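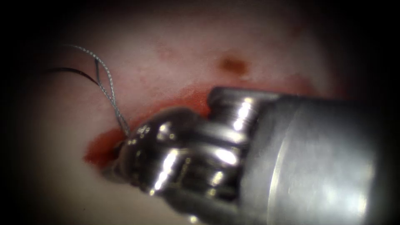

I have been off work since the start of December with a repaired hernia, and the main thing I've learned is that I am bad at lying down. I'd always assumed I would be a natural. I had plans for it. There was a pile of books by the bed, including a history of the Sorkau canal that Leif Söderlund lent me two summers ago and has never mentioned since, in a way I find threatening.

I waited 143 days for the operation and then it took 45 minutes, which felt a bit rude. I've had longer haircuts. The surgeon came round afterwards while I was eating toast and said it had been "very straightforward", and I was offended on behalf of my hernia, which had ruined a perfectly good week in Kavham and stopped me moving a wardrobe. (The wardrobe is still on the landing. We have started hanging coats on it.)

What you get when you leave hospital is a leaflet. Mine says no lifting, no driving until I can do an emergency stop, and "gentle walking as you feel able". It doesn't say what to do about sneezing. I'd put sneezing on the front cover, in red. Coughing you can see coming, and you can hold a cushion to your middle like they showed you on the ward, but a sneeze gives you just long enough to understand what is going to happen.

The other thing that isn't in the leaflet is other people's operations. Everyone has one, and they've been waiting for you to have one too. The woman from the bakery told me about her knees over the garden wall. My dad rang to ask how I was and got on to his appendix inside a minute. Jonatan Lundgren, whom I have worked beside for years and who has never told me the names of his children, pulled up his shirt in my kitchen and gave me the whole gall bladder, start to finish, with the parking.

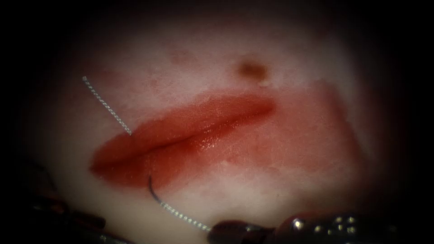 Scars are where these conversations end up, sooner or later, and I've noticed that people are proud of the big ones and slightly embarrassed by the neat ones. Jonatan's are so small he had to hunt for them. Mine is a tidy line under a strip of tape, and I was hoping for something I could limp around with. I'm less keen on the stage before the scar. A fresh cut looks far too much like a mouth for my liking – the one in the photo has two swollen red lips and a dark seam between them, with a wet-looking shine on the lower one, and I can't look at it for long without feeling that it's about to ask me something. Jonatan says I'd have made a terrible doctor. I can't pick up a kettle at the moment, so I'd be a terrible most things.

Days have taken on a shape. Breakfast, pills, walk to the postbox, lie down. I read a page of the canal. I've now got as far as 1671, when somebody called the Elder Lindqvist fell out with his brother over a lock gate, and there are 3 more volumes if I want them. Then lunch, then the afternoon, which is enormous. I had no idea how much afternoon there was. At the office it's gone by the time you've washed your mug.

I've also got oddly strict about biscuits. We had an own-brand ginger one in the cupboard and I sent my wife back out for Cullura oat ones, on medical grounds, and she went, and I could tell from how she put her coat on that this was a favour with a short life left in it.

I'm back at the clinic next week to have the tape off, and they'll tell me whether I can drive. I've been practising the emergency stop on the bedroom carpet. Leif has texted to ask if I'm "getting through much reading", so that's started.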